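How to Clean a Leather Sofa Without Drying It Out

5 min read

By Feven Feyisa

Most leather sofas get cleaned twice a year if they're lucky, usually right before company comes. December is a common time for it. The job takes less than an hour on a three-seat sofa and you probably have most of what you need already.

These directions are for finished leather, the smooth kind with a slight shine. To check yours, put a drop of water on a hidden spot, such as the back of an armrest. If the drop sits on the surface, go ahead. If it soaks in and leaves a dark mark, you have unfinished leather or suede and should use a product made for that.

What you need

Two soft cloths, microfiber or old T-shirt cotton
A vacuum with a brush attachment
A small bowl of lukewarm water
Mild liquid soap, a few drops
A dry towel
Leather conditioner

Stay away from vinegar, baby wipes, furniture polish and anything with ammonia in it. Olive oil gets suggested a lot. It goes sticky and can turn rancid down in the seams.

Start with the crevices

Take off any loose cushions. If yours are attached, as on most boxy sofas, push the seat down with one hand and run the vacuum along the gap with the other. The deep gaps at each end, where the back cushion meets the arm, hold the most crumbs. Use the brush attachment, not the bare metal or plastic tube, which can scratch.

Go over the flat parts with the brush too. Grit left on the seat gets dragged around by the cloth later.

Wipe from the top down

Mix the soap into the water and dip a corner of the cloth. Wring it hard. It should feel damp – if you can squeeze a drop out of it, wring it again.

Begin at the top of the backrest and work down to the seat, one cushion at a time. Use long, light strokes. Keep water out of the stitching as much as you can. Arms and headrest areas pick up skin oil and may need a second pass. Rinse the cloth when it starts to look gray, and change the water if it gets cloudy.

White marks and chalky patches

White smudges on brown leather can be dried cleaner, plaster dust, spilled powder or old conditioner that was never buffed off. Brush off whatever is loose with a dry cloth first, then wipe with plain water. Lay your free hand flat on the cushion to keep the leather from shifting, and don't scrub. Seams hold on to powder longer than the flat areas, so fold the cloth over a fingertip and follow the line.

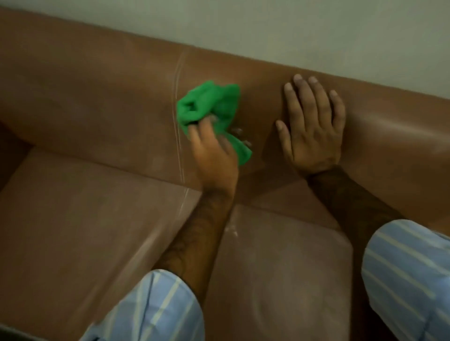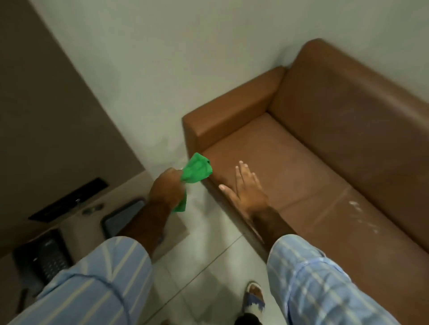

Drying and conditioning

Pat the sofa with the dry towel and leave it for 2 hours before anyone sits down. Skip the hair dryer and don't turn up a heater next to it.

Once it's fully dry, put a little conditioner on a clean cloth and rub it in with small circles. A coin-size amount does one cushion. Let it sit as long as the label says, then buff until the surface no longer feels tacky.

Light scuffs often fade at this stage. Deep scratches and worn color won't, and those need a repair kit or an upholsterer.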